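Keeping the kitchen cell running
Speaker notes, Benjie Saludo
Drurnham workshop day, 10 February 2018

Slide 1. Title

Say hello, say name, say which bench I look after. Mention the handout is by the door and has the check sheet on the back.

This talk is about one cell. It has two arms and a kitchen counter, and it also has a twin in simulation. I am going to talk about how we set it up, what we check each morning, and what we do when it goes wrong. I am not going to talk about learning or policies. Lacson is doing that after lunch.

Slide 2. What the cell has to do

The jobs are ordinary kitchen jobs. Open a cupboard, reach in, take something out, put something back. Move a bottle without knocking the one next to it.

Every job is run in simulation before it is run on the bench. If the simulated arm can't reach, we don't try the real one.

Say that the cupboard is the hard one and I will come back to it near the end.

Slide 3. Where the arms are bolted

Each arm sits on its own plate. The plate is held by 4 bolts. We tighten them in a cross pattern, half way first, then fully. Draw a line in paint pen across each bolt head and on to the plate, so anyone walking past can see if one has moved.

When we moved from Litimville the plates went back on the wrong way round. The arms still worked. Everything was out by the same small amount and it took us two days to see it, as each arm agreed with itself and only the handovers between them were failing. The plates now have L and R stamped on them.

Pause for questions if there are any. Somebody always asks about the floor. The floor is concrete and it is not the problem.

Slide 4. Cables

Cables come down from above and are clipped at the base only. We used to clip them along the arm as well. The clip nearest the wrist pulled the connector each time the wrist turned right over, and we went through three cables before we took it off.

Leave enough slack for the full turn of the wrist and then check it by hand, with the power off, all the way in both directions.

Label both ends. Use printed labels, as pen rubs off with the cleaning wipes.

Slide 5. Homing and zero

Morning order:
Power on the left arm and wait for it to settle.
Power on the right arm.
Home both.
Bring each gripper down to the pin on its side of the counter.
Read the offset and write it on the sheet.

If the offset is the same as yesterday, carry on. If it has moved a little, home again. If it has still moved, stop and look at the paint lines on the bolts before touching any settings.

Stress this one. People go straight to the settings. A new offset typed in over a loose bolt will be wrong again by lunchtime.

Slide 6. Grippers

Grippers get more attention than anything else on the bench. The fingers meet hard things all day long.

Wipe the fingers every morning. Oil is the usual trouble, and a film of it too thin to see is enough to let a bottle slide.

We change the finger pads every 3,000 grasps. The counter is in the log, so there is no excuse for guessing. Before we had that figure we changed them when they looked worn, which was usually after something had been dropped.

After a pad change, close the gripper fully, zero it, then open it fully. Do it with nothing between the fingers. Clilteo, who supply our pads, cut them slightly thick, and the old zero will not do.

Screws on the fingers get a dab of thread lock. A small dab. Too much of it gets into the slide and then the whole gripper has to come apart. Show the slide I brought in the bag and pass it round.

Slide 7. Keeping the two counters the same

There are two sets of objects to look after, the real ones and the simulated ones, and they drift apart. Someone buys a different bottle. Someone changes a model and forgets to say.

Our rule is that no object goes on the real counter unless it has a model, with its height, width at the widest point and weight filled in. Full bottles and empty bottles are different objects as far as the arm is concerned. We weigh both.

Hinges and doors need more care. For a door we measure the hinge line, the width of the door, how far it swings and where the handle is fixed. The friction has to be set by trial. We pull the real door with a spring gauge, note the reading, and adjust the model until it gives the same.

The hinge on the real cupboard gets stiffer over time. We measure it again after every 200 openings and put a drop of light oil on it if needed. Then the model has to be set again too. Twice last September we oiled the hinge and left the model alone, and the real door came open much faster than the arm expected.

Slide 8. The cupboard reach

This is the one I said I would come back to. Leave the slide up for a while and talk over it.
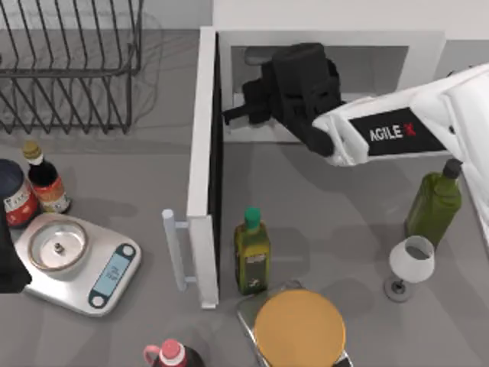
Cupboard reach in simulation: gripper inside, door open to the left.

Points to make:

The door is the first thing to get right. With it hanging open on that side, the arm comes in from the right and stays clear of the panel and the handle. We plan the way in and the way out separately. Coming out with something in the fingers is a different shape of arm from going in without.

Look at how much of the opening the gripper takes up. It is a bulky thing, and once it is inside it hides part of whatever it is going for. You can see the grey object behind the fingers and you can't see all of it. So the position of the object has to be settled before the fingers go in.

The forearm passes over the counter on that side, with the tall green bottle and the wine glass below it. Planning only for the fingertips is the commonest mistake I see from new people. The elbow and the casing need a clear path as well. We put a margin of 65 mm round the casing in the planner, and we don't cut it to make a hard reach work. Move the bottle.

The counter is left busy on purpose. There is a dish rack, a scale with a bowl on it, oil, sauce. We could clear the lot and the reach would pass every time, and it would tell us very little.

Slide 9. When a reach fails

What we do, in order:

Stop the arm where it is. Do not send it home. If it is inside the cupboard, home is through the side of the cupboard.

Note the joint angles from the screen.

Put the same angles into the simulation and look at where the arm should be. Compare it with where it is.

If the two agree, the plan was bad. Fix the plan.

If they don't agree, go back to the pin check, then the bolts, then the hinge figures.

Back the arm out by hand control at the slowest speed, with a second person standing where they can see the door.

Most of our failures have come down to the hinge or to an object that was not quite its model. The arm itself has been at fault very few times. One of those was a worn wrist bearing, and it showed first as a slow change in the morning offset. That is why we write the number down even when it looks fine.

Slide 10. The weekly jobs

Go through quickly, it is all on the sheet.

Check paint lines on every bolt.
Run each joint end to end with the power off and feel for rough spots.
Vacuum under the plates.
Test both stop buttons, one at a time, with the arm moving.
Copy the log off the bench machine.
Compare the object list with what is really on the counter.

The last one takes longest and gets skipped most. Ask for a show of hands on who keeps a list like this. Last time it was very few.

Slide 11. Spares

We keep one full gripper built up and zeroed, in a box, with its own sheet. Swapping a gripper takes ten minutes. Mending one at the bench with people waiting takes the afternoon.

Also in the box: pads, finger screws, two cables, thread lock, light oil, the spring gauge, a paint pen that works.

Questions

If asked about cost, refer to the handout, second page.
If asked about running both arms in the cupboard together, the answer is that we don't. One goes in, the other is parked.
If asked for the door model, take a name and email and I will send it with the measuring notes.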